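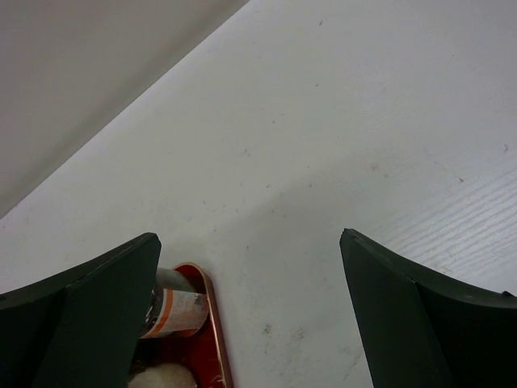 Rarngate Drainage and Soil Conservation District, Engineering Standards Section

Minutes of the February Meeting

Present: Lizelle Baloyi (Chair), Mircea Sârbu (Design), Amr Fahmy (Field Inspection), Ewan Kerslake (Permits and Records)
Apologies: Haris Vasić (Landowner Liaison)
Minutes taken by: Ewan Kerslake

The Chair called the meeting to order at 9:30 a.m.

1. Minutes of the previous meeting

The minutes were approved with one correction. Under the item on seeding, "upper berm" should read "lower berm." Mr. Kerslake will amend the file copy.

2. Matters arising

Mr. Fahmy reported that the county had returned the signed road crossing agreement for the Hatach lateral. The original is held in the records room and a copy has been sent to the contractor.

The request for additional survey stakes was closed without action.

3. Revision of the construction standard for grassed waterways

Mr. Sârbu presented the second draft of the revised standard. The principal changes concern the order of work, the placement of topsoil, and the conditions under which a waterway may be put into service.

Under the present standard, a contractor may open the upstream end of a waterway as soon as final grading has been accepted. The draft requires that flow be kept out of the channel until vegetation is established, or that the channel be lined for its full length with an approved erosion control blanket. Mr. Fahmy supported the change and asked that "established" be defined. Following discussion, it was agreed that the inspector shall make the determination in writing and that the form shall be attached to the standard as an appendix.

On topsoil, the draft calls for stripping and stockpiling before excavation begins, with a finished depth of 6 inches over the channel bottom and side slopes. The Chair asked whether this could be met on the thinner soils east of Bouzid. Mr. Sârbu stated that material from the spoil area could be used there if free of stones and approved beforehand. A sentence to that effect will be added to Section 4.

Mr. Kerslake noted that the draft uses "outlet" in two senses, once for the end of the waterway and once for the tile outlet beneath it. Mr. Sârbu will use "tile outlet" throughout for the second.

Moved by Mr. Fahmy, seconded by Mr. Kerslake, that the draft be circulated to landowners and contractors for comment, subject to the changes above. Carried.

4. Subsurface drain outlets, Bouzid Branch

Mr. Fahmy reported on the inspection of tile outlets along the Bouzid Branch. Of the 50 outlets listed in the district register, 13 require repair. Most of the defects are missing or damaged animal guards. The remainder involve outlet pipes that have separated from the tile line, with some loss of bank material below.

Mr. Sârbu advised that separated outlets should be replaced with rigid pipe and that rock be placed at the toe of the bank wherever the drop to normal water level exceeds 2 feet. He does not recommend rock at the other locations, where reseeding should be sufficient.

The Chair asked who bears the cost. Mr. Kerslake read the relevant clause of the maintenance agreement, under which guards are the responsibility of the landowner and bank repair is the responsibility of the district. The clause does not mention the outlet pipe itself. The question was referred to counsel, and no letters are to be sent until a reply is received.

5. Hatach lateral cleanout

The contractor, Gralo, has asked to place excavated sediment on the north side of the lateral instead of the south side as shown on the plans. The stated reason is access for the excavator. Mr. Sârbu had no objection on engineering grounds, provided that spoil is spread and shaped so that surface runoff from the field is not blocked, and that openings are left at the existing low points.

Mr. Fahmy observed that the north side is in hay and that the landowner has not been asked. Mr. Vasić had sent a note in advance of the meeting offering to visit the owner. The Chair accepted the offer. The request will be held until written permission is on file. Gralo is to be told that work may proceed on the downstream reach in the meantime, with spoil placed as shown on the plans.

6. Inspection forms

Mr. Kerslake circulated a shortened form for routine ditch inspections. Members asked that the space for culvert condition be enlarged and that the station reference be moved to the top of the sheet. The form will be brought back at the next meeting.

7. Other business

The gate at the Rarngate pump station is to be rehung. Mr. Fahmy will arrange this with the maintenance crew.

The Chair reminded members that mileage claims are to be submitted by Thursday.

Action items

Mr. Sârbu: revise Sections 2 and 4 of the waterway standard; prepare a typical drawing for rigid outlet pipe.
Mr. Fahmy: draft the vegetation acceptance form; pump station gate.
Mr. Kerslake: circulate the draft standard; refer the outlet clause to counsel; write to Gralo; amend the inspection form.
Mr. Vasić: landowner visit, Hatach lateral, north side.

There being no further business, the meeting adjourned at 11:10 a.m. The date of the next meeting will be set by the Chair once the comments on the waterway standard have been received.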